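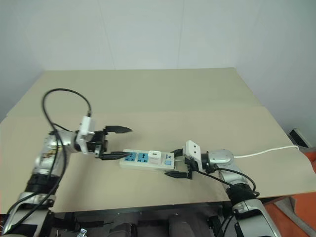

Open day at Wullthorpe: two arms, one power strip and a lot of talk about grip force

Print this page | E-mail this page
Reading time: 4 min

I went to Fuvelmont in December because Wullthorpe had promised a side-by-side trial of finger sets for its two-arm cell, and because Christos Giannakopoulos had a spare seat in his car. We run a small rework shop. Returned electronics come in with every kind of cable and plug attached, and people take them apart by hand. If a pair of arms could do even the dull half of that, I'd like to know. I've been hearing that it can for years.

The invitation said doors at nine and live demos until 4. In practice the first hour was coffee and a slide deck. The deck claimed the Macedo gripper "handles what hands handle," and I wrote that down so I could hold it against them later. Then we were let into the hall, where most of the crowd drifted off to the palletizer and I stayed with the two-arm bench.

What they were trying to show

The job is holding a power strip with one arm and working at it with the other. It sounds like a toy problem and I said so to Themis Liapis, who was running the bench. He didn't argue. His answer was that a strip is long, light and slippery, it has a cord pulling on one end, and if you push on the far end it swings. Fine. All true, and all true of half the stuff in my returns bin as well.

The fingers on show were the pointed kind, black, two per hand. Wullthorpe sells them with the Macedo gripper as the fine-work option. The other option is a broad padded finger, which was lying on a side bench and didn't get fitted until after lunch. I had come for a comparison, so that annoyed me. A morning with one finger type and an afternoon with the other, different operators, different lighting through the skylights, is two demos with a meal in between.

The holding arm did its part well enough. It took the strip by the switch end, one finger under and the other pressing down, and kept it there while Themis tugged on the cord with more enthusiasm than I expected. The strip slid a little on one tug and he reset it without comment. I would like to have heard a comment. He was quick to tell us about the good runs.

The other hand is where my doubts are. A pointed tip can get under the lip of a plug, and that's the case for it. It also has very little area to press with. If the approach is a few millimeters high, the tip rides up the plastic, and I watched that happen twice before lunch. The slide deck had a figure of 200 cycles without a drop. I asked whether a slip counted as a drop. It does not. 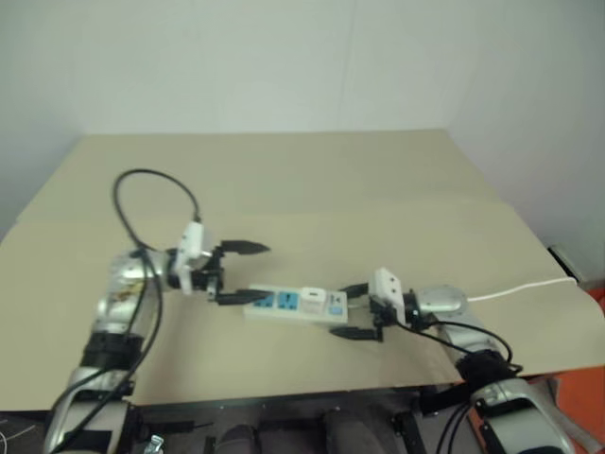 The controller

Both arms run off one Rater controller, and this was the part I liked more than I wanted to. Stopping one arm stops the other within the same motion, so the holding hand doesn't carry on pulling against a frozen partner. Christos asked to see it three times and got the same result each time. He also asked what happens if one wrist camera drops out, and the answer there was vaguer. It "degrades gracefully," we were told. I've owned equipment that degraded gracefully. It stood still with a yellow light on until someone drove out.

Teaching was slower than advertised. Themis needed most of twenty minutes to shift the approach point for the left hand, and he knows the menus. My people don't. The tablet screen lists grip force as a percentage, and I couldn't get anyone to tell me a percentage of what. You can set it in newtons if you buy the next license up.

Cables and cameras
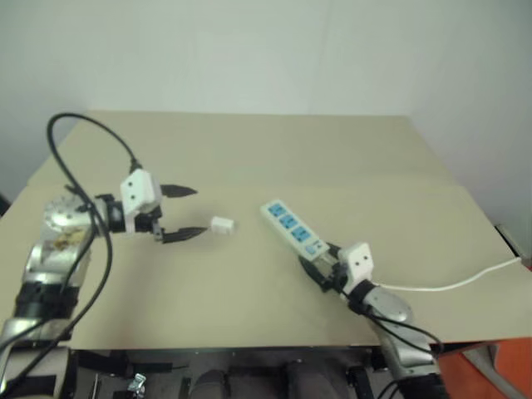

Cable routing decides how long a cell like this lasts, in my experience, and it gets the least attention at open days. Joints get greased, software gets patched, and then a lead wears through at the wrist and you lose a shift looking for it. On the left arm the thick black cable stood up from the white camera module in a tall loop before it came down beside the arm, well above anything else on the bench. On a bare tabletop with a white block lying by the lower finger, there is plenty of air for that loop. Put a parts rack or a light bar over the same table and I don't believe there is. Themis said a clip kit exists. It wasn't fitted, and I couldn't find it in the catalog they handed out either.

The cameras themselves sit right on the wrist, so they look where the fingers look. Good for lining up. I'm less sure how they'd do with our glare, and with black plugs in black sockets. Everything I saw worked on was white and light blue on a pale beige surface, about as kind a test as you could set up. I asked if I could send them a box of our own returns. They said yes, and I have an e-mail address for it.

The price question

A replacement pair of pointed fingers is listed at 1,189, before shipping, and they count as wear parts with no warranty past delivery. That took some of the shine off. The padded ones cost less and, going by the short afternoon session, held the strip more firmly but made a mess of anything small. So you'd want both, and a way to swap them, and the swap unit is a separate quote.

Christos is keener than I am. He thinks the holding side alone is worth having, with a person doing the fiddly work opposite it. I pointed out that a vise does that. He said a vise doesn't turn the part over. We were still on it when we got to the toll booth.

The box of returns goes out next week, with the worst black extension cords I can find on top.

Print this page | E-mail this page

Related items
- Padded or pointed? Readers on finger wear
- Wrist cable clips we have tried and thrown away
- What the Rater license tiers leave out
- Visit report: a vacuum cup supplier with no vacuum that day
- Sorting returned chargers by hand, a cost breakdown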